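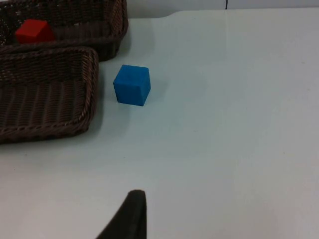 Ilel Basket and Block Sorting Set
Catalog number 739
Sitanton Equipment Library — Early Learning and Daily Living Collection

Overview

The Ilel Basket and Block Sorting Set is a tabletop set for sorting, placing and putting-away activities. It consists of two shallow rectangular baskets in dark brown weave and a pair of solid-colored cubes, one red and one blue. The set is available on loan to schools, preschools, adult day programs and occupational therapy departments registered with the Sitanton Equipment Library.

The baskets are open at the top and have a thick braided rim. The corners are rounded. The low walls allow a seated user to reach the inside of the basket without raising the elbow far from the table, and the contents remain easy to find by touch. Each basket measures 38 centimeters along its longer side.

The cubes carry no letters, numbers or pictures. Staff who need printed blocks should request the Teixeira Alphabet Blocks, which are held in the same collection and fit the same baskets.

Intended use

The set was selected for activities in which an object is picked up from a flat surface and placed in a container, or moved from one container to another. Typical uses include:

Sorting by color, with one basket assigned to each cube
Following a spoken direction such as "in," "out," "next to" or "the other basket"
Taking turns between two people seated at the same table
Practicing grasp and release
Clearing a table at the end of a session

The set is suitable for children from three years of age and for adults. Use by children under three requires the agreement of the responsible member of staff and constant supervision.

The set is not an assessment instrument. No scoring sheet is supplied, and results obtained with it should not be reported as test results.

What is included

Two woven baskets, dark brown
One red cube
One blue cube
One drawstring bag for the cubes
One laminated contents card
One outer carton with lid

Borrowers are asked to check the set against the contents card on receipt and again before return. The card stays in the carton at all times. A replacement card may be printed from the borrower account page under "Documents."

Setting up the table

A plain, light-colored tabletop is recommended. The dark weave and the two bright colors stand out well against white, which is helpful for users with low vision and for users who are distracted by patterned surfaces. Tablecloths with prints should be removed. A clear sheet of non-slip matting may be placed under the baskets where a user tends to push them away.

The baskets may be arranged in either of two ways. In the close arrangement, the rims touch and the user works toward one side of the table. This suits a first session, as both containers can be reached with little movement of the trunk. In the wide arrangement, one basket is placed at each side of the user and the cubes begin in the middle. The wide arrangement asks for more reach and for crossing the midline, and should be introduced only when the close arrangement has become comfortable.

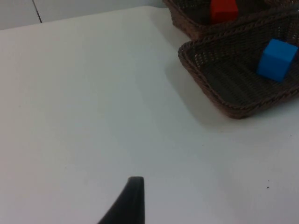 Whichever arrangement is chosen, the baskets should remain in the same position for the whole of a session. Moving a basket between turns changes the task, and users who rely on memory of location may become confused. When the position is to be changed on purpose, the change should be announced and the user given time to touch both rims before continuing.

Lighting should come from above or from the side opposite the working hand. Strong light from one side leaves the floor of a basket in shadow, and a blue cube in particular can be hard to find against the brown weave.

Suggested first session

The following sequence was prepared by Inês Carvalho, occupational therapist, for staff who have not used the set before. It takes one short sitting and may be stopped at any point.

1. Place both baskets on the table in the close arrangement. Leave them empty. Invite the user to feel the rim and the inside of each.

2. Place the red cube on the table in front of the user. Name the color once. Ask the user to put it in the farther basket.

3. Place the blue cube on the table. Wait. Many users will reach for it without a prompt, and the basket they choose is of interest.

4. If the blue cube is placed with the red one, accept the placement and continue. Correction is left for a later session.

5. Ask for one cube to be moved to the nearer basket.

6. Ask for both cubes to be returned to the drawstring bag. The user, where able, should hold the bag open with one hand.

Group leaders working with pairs should give one cube to each person and keep both baskets in shared reach. Further activity sheets are sent by e-mail on request.

Notes from borrowing sites

Lucimara Bezerra, who coordinates the preschool program at Usport, reports that the set is used there mainly at tidy-up time: "We put the baskets out ten minutes before lunch. The children already know which color goes where, so we do not have to say very much."

Staff at the same site advise against using the baskets for sand, rice or dried beans. Small grains pass into the weave and are difficult to remove. The library shares this view, and sets returned with loose fill will be charged for cleaning.

Sofia Carrilho of the adult day program has asked us to mention that the braided rim is comfortable to hold with stiff fingers, and that several members of her group prefer to carry the basket by the two short ends. The baskets have a light carrying load in mind. They should not be used for books, water bottles or kitchen items.

Care and cleaning

Baskets. Remove dust with a soft dry brush, working along the direction of the weave. Marks may be wiped with a cloth that has been dampened and wrung out well. Do not soak the baskets, place them in a dishwasher or dry them on a radiator. After wiping, leave them upside down on a towel until fully dry, and only then return them to the carton.

Cubes. Wipe with a mild soap solution after each session, rinse and dry. Alcohol wipes are permitted on the cubes. They are not permitted on the baskets, where they may dull the finish.

Inspection. Run a gloved hand along the rim and the inside walls before each use. A basket with a raised or broken strand must be taken out of use until it has been checked by the library. Please do not trim, glue or tape the weave. Cubes with chipped edges should be set aside and reported.

Storage. Keep the carton on a dry shelf away from direct sun. The baskets nest when one is turned end for end, and no weight should be placed on top of them.

Loan terms

The library holds 118 sets. The standard loan is one school term for schools and preschools, and eight weeks for all other borrowers. A loan may be renewed once if no other site is waiting. Registered sites pay no hire charge; return carriage is paid by the borrower unless the set is handed in at the Sitanton desk.

A site may hold two sets at one time. Requests for a larger number — for example, for a training day — should be sent in writing to the loans office and are considered individually.

Loss and damage

Normal wear is expected and is not charged. Single cubes and single baskets can be replaced, so there is no need to return a complete set when one part is missing. Borrowers should report the missing part through the account page and keep the remaining parts together. Cubes from other sets should not be substituted, even when the color appears to match, as the size may differ and the drawstring bag may no longer close.

Related items

Teixeira Alphabet Blocks. Printed blocks for letter recognition. Borrowed separately.

Ilel Basket Liners. Washable cotton liners for both baskets, recommended where users have sensitive skin or where small objects are to be sorted.

Non-slip Table Matting, clear. Supplied in cut lengths. State the size of the table when ordering.

Reservations and questions

Sets may be reserved through the borrower account page or by calling the loans office at extension 626. Please give the catalog number, the name of the site and the date from which the set is needed. Reservations are confirmed within two working days.

Questions about the condition of a set: Kidus Berhe, Equipment and Repairs
Questions about activities and suitability: Inês Carvalho, Occupational Therapy
Questions about accounts and renewals: Itzel Hinojosa, Loans Office

Page last reviewed 04/08/2026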